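Working Papers Authors Archive Search

September
By Sandska, Havik and Stępień

4. What borrowers did with their rate locks

I'll start with the part that surprised me most when I first opened the loan files. We had 952 applications from Drosomura, a mid-sized home lender, and all of them came with the date the borrower locked a rate and the date the loan closed. I figured most people would lock early and forget about it. Plenty did. But 700 of those 952 borrowers asked at least once whether they could change the lock after it was set, and that's a lot of phone calls for something that is supposed to settle the matter!

So we went back and read the call notes (slow work, and I drank far too much coffee doing it). The notes are short and messy. Some loan officers wrote whole paragraphs and others wrote "rate q" and moved on. We sorted the calls by what the borrower wanted: a lower rate, a longer lock, or just to hear that everything was still fine. The last group was bigger than my coauthors had guessed, and I'll admit I had guessed wrong too.

Figure 5 goes with this section.

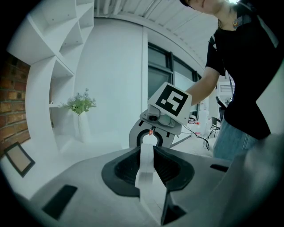

The borrowers who called for a lower rate tended to call soon after a drop in the advertised rate, even a tiny one. What they didn't seem to weigh was the fee for relocking. On a small loan, a dip of a few hundredths of a point saves very little each month, and the fee can eat that up for years. I ran the break-even math by hand for a handful of files before trusting the spreadsheet, and it came out the same way – the smaller the loan, the worse the deal.

Longer locks are a different story. People who asked for extra days were mostly waiting on an appraisal or a title search, so they had no real choice about it. We keep them out of the main comparison and report them in their own table, and I'd ask readers not to lump the two groups together when they cite these results.

One caution before the next section. Our files only cover loans that closed. Anyone who got fed up and took their business to another lender is missing, and those may be exactly the people who watched rates most closely. We asked for the withdrawn applications as well, but the lender stores them in an older system and we haven't been able to match them to the call notes yet.

Previous Next Contents Back to top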